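**Dividing up the kids' toys before a move, what do you keep??**

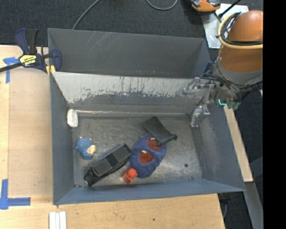
ok so we're moving from Trevotton to Prirkton at the end of the month and I have 7 boxes allotted for the kids' stuff. My husband's number, not mine. Right now we have way more than that. Kids are 4 and 9 and the 9 yr old has opinions. I've been told to do a "keep bin" and a "go bin" but everything ends up in the keep bin. A big gray metal bin like that one, scratched all to heck, would be perfect bc I don't care what gets thrown in it, and it has the back part for the maybes. Anyway. How do you decide? Do you let the kids pick or do it after bedtime? Movers want a final box count soon and I am tired.

— pocketlint_mom

---

**dorsalfin** wrote:

After bedtime. Every time. We moved in May and I did the whole playroom in 2 nights with the door shut. They asked for one thing. ONE. A plastic horse. I bought another horse.

---

**hazel_and_co** wrote:

Gonna disagree hard with dorsalfin. My mom did the after bedtime thing when I was seven and I still remember the dollhouse. I'm 41. Let the 9 yr old choose, they're old enough. The 4 yr old, eh, you can steer.

---

**dorsalfin** wrote:

> I'm 41

ok but a dollhouse is not a happy meal toy. I kept the big stuff. I'm talking about the bottom of the box junk

---

**hazel_and_co** wrote:

you didn't say that in your first post

---

**FraserG** wrote:

Did a move with three kids, so here's what we did. Each kid gets a box with their name on it. Whatever fits, goes. They pack it, they tape it. No lid bulging. My middle one repacked hers all weekend like a puzzle and was perfectly happy. Everything else went to the thrift place on Hinds, who take toys if they're clean and have all the peices. Call first, they stop taking them when the back room fills up.

Cheers
Fraser Geddes

---

**pocketlint_mom** wrote:

oh I like the name on the box thing. Hinds street near the tire shop? I thought that closed

---

**FraserG** wrote:

Moved two doors down. Same people.

---

**brickbybrick** wrote:

Whatever you do weigh the building blocks first. We paid by weight and one tub of blocks cost more to ship than it was worth new. I sold ours by the bag, $126 total, put it toward the new couch. Kids got to pick a bag each to keep.

---

**tumbleweed_tess** wrote:

Is nobody going to say photos? Take a photo of each toy before it goes. My son has a little album of his "retired" guys. He looks at it maybe twice a year but it got us through the goodbye part with no crying

---

**dorsalfin** wrote:

that sounds like so much work for a thing he looks at twice a year

---

**tumbleweed_tess** wrote:

Took me ten minutes?? Less time than you've spent arguing on here lol

---

**marlowe_k** wrote:

Coming at this from the other side. We did a big purge before ours and then had an empty playroom in a new town with no friends yet and it rained for weeks. I'd keep more than you think, get rid of it AFTER. Husband can give up a box of cables. You know he has one.

---

**pocketlint_mom** wrote:

he has FOUR marlowe. four boxes of cables. I'm reading him this thread tonight

also to whoever messaged me about shelves, the new place has a built in closet so I think we're ok but thank you

---

**brickbybrick** wrote:

Marlowe has a point but if you're paying movers it costs real money to haul junk you'll toss anyway. Who are you using?

---

**pocketlint_mom** wrote:

Vultuvden. They quoted flat rate by box. Extra boxes are extra. That's why the limit

---

**hazel_and_co** wrote:

Then put soft toys in with the bedding!! Doesn't count as a toy box if it says LINENS on it. Stuff them in pillowcases. Also dress up clothes go in with clothes. I got rid of two whole boxes that way, on paper anyway

---

**dorsalfin** wrote:

ok that one's good. I'll give you that one

---

**FraserG** wrote:

Puzzles: take them out of the cardboard, zip bag each one, cut the picture off the lid and put it in the bag. Saves a ton of room. Board games same deal but rubber band the board. Keep one game and a deck of cards out for the first night, we had no wifi for a week.

---

**pocketlint_mom** wrote:

Update 8 Jun 2025

Did the name box thing with both. 9 yr old was done in an hour and gave up stuff I thought he'd fight me for. 4 yr old put in a shoe, her blanket and all of his cars. We're negotiating the cars. Stuffies are in pillowcases. Bag of blocks each, rest is going to my sister.

Husband down to one cable box so I get to use his other spots for the train set. Still have to do the bath toys, half of them have that black gunk inside so prob just trash?

---

**tumbleweed_tess** wrote:

trash. don't even look inside

---

**brickbybrick** wrote:

Trash. Congrats on the cables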